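Shares 814 | Comments 4

The Slow Pleasure of Eating More Fiber

My grandmother kept a jar of dried beans on the windowsill in Flinden, and every evening she would tip a handful into a bowl of water without so much as looking down. I thought of it as one of those old-country habits, like saving string. It took me until my forties (and a rather frank talk with my doctor!) to see that she had been looking after all of our stomachs for years.

Fiber has never been a glamorous subject, and I won't pretend a bowl of lentils can compete with warm bread and butter. But you can have both, and most of us would feel a good deal better if we did.
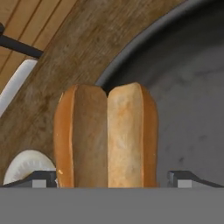
A split roll, golden on one side and paler on the other.

The mistake I made, and I made it with great enthusiasm, was to change everything at once. Bran at breakfast, chickpeas at lunch, a mountain of cabbage at night – my poor insides complained for a week. Go gently. Add one thing, give it a few days, and drink more water than you think you need.

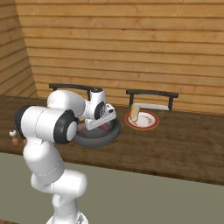 Last updated: 17 March 2024

Oats are a kind place to begin, especially if your digestion is easily upset. I buy mine from the Nogueira mill shop when I'm over that way, but any plain rolled oats will do nicely. Pears with the skin left on are lovely too, and so are peas from the freezer, which I throw into soup, rice, pasta and once, by accident, a fruit crumble.
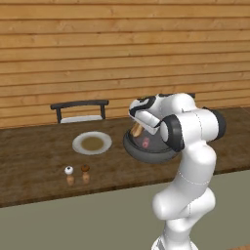
Then there are the beans, of course. If they leave you gassy, soak them overnight, pour that water away and cook them in fresh until they're properly soft. Canned ones are perfectly good after a rinse. I start friends off with a couple of spoonfuls in a stew – they hardly notice, and by August one of them was growing her own.

My own jar sits beside the kettle now, and tonight it's white beans.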